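Cernell Teach Kit - Setup and Recording Guide

Section 4. Recording the drawer task by remote control

Before you start this section, finish the leader arm calibration in Section 3 and leave both arms powered on. The status light on the Vasturano controller should be steady green. If it blinks, go back to Section 3.

4.1 Placing the cabinet

1. Set the cabinet against the wall with the drawer fronts facing the arm.

2. Push both drawers in by hand as far as they will go. Small gaps along the edges are fine.

3. Check that both handles can be reached. On a two-drawer cabinet the handles sit close together, one on each side of the seam, so the fingers have to come in at a shallow angle.

4. Open the Cameras tab in Yensuk and look at the wrist view and the fixed view side by side. Both drawer windows should show in each. The top of the cabinet may fall outside the picture. 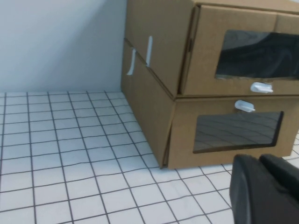
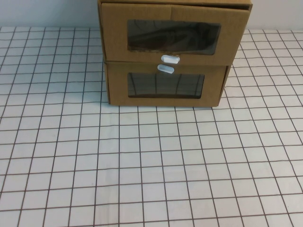 5. Press Lock Views. Do not move the fixed camera after this. If it gets bumped, delete the current session and start a new one.

Note: Clear plastic windows pick up reflections from the floor and the room. This does not stop you from recording, but keep the lights the same for the whole session.

4.2 Recording a demonstration

1. Hold the leader arm by the grip and move it to the home position. The follower arm will catch up within 3 seconds.

2. Press the left foot pedal. You will hear one beep and the timer starts.

3. Bring the gripper to the upper handle with the fingers open. Slow down for the last part of the approach.

4. Close the fingers on the handle and pull straight back. Stop when the drawer is about half open.

5. Push the drawer closed again, open the fingers and return to home.

6. Press the left pedal again to save. Press the right pedal to throw the take away.

A good take lasts 15 to 20 seconds. Yensuk will save longer ones, but they are flagged in yellow and left out of training unless you check the box next to them.

Caution: Light cabinets can tip or slide when the pull is not straight. If the cabinet starts to move with the drawer, let go of the handle, discard the take and put the cabinet back by hand with the follower arm paused.

Caution: Keep your hands away from the gripper while the pedal light is on. The follower arm copies every movement of the leader arm, including accidental ones.

4.3 How many takes to record

Record 28 takes for each drawer. Do all of the upper drawer first, then change the task label in Yensuk and do the lower one. Mixing the two under one label is the most common cause of a policy that reaches between the handles and grabs neither.

Shift the cabinet slightly between takes - a finger's width is enough. Keep both drawer windows in view of the fixed camera.

4.4 If the follower arm lags

Close any other program using the cameras. If the lag is still there, unplug the leader arm, wait for the light to go out and plug it in again. You will need to repeat the home position step before the next take.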